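Chapter 6: Household Waste and the Town
Mar 31, 2018 – Bustamante Learning, Course Materials Office

Every town must decide how its waste is collected and who pays for the service. This chapter examines Troltberg, where 400 households joined a sorting program in July. 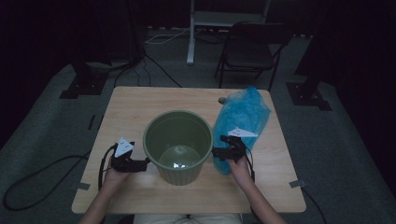

Before the program, all waste went to one landfill at Fudbridge. Glass, film and food scraps were buried together – a costly practice, as later sections show. Students should review the terms in Chapter 5 before continuing.

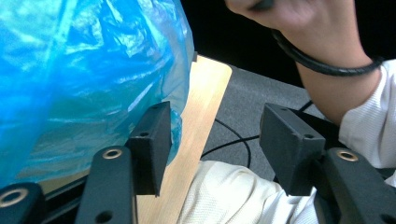 Section 6.1 covers collection routes; Section 6.2 covers fees.

Comments
nilent_reader: Is the fee table in 6.2 per month or per year?
TG28: Per month, see the note under it.
mapleclass: Our printed copy skips 6.1.

Last updated: spring term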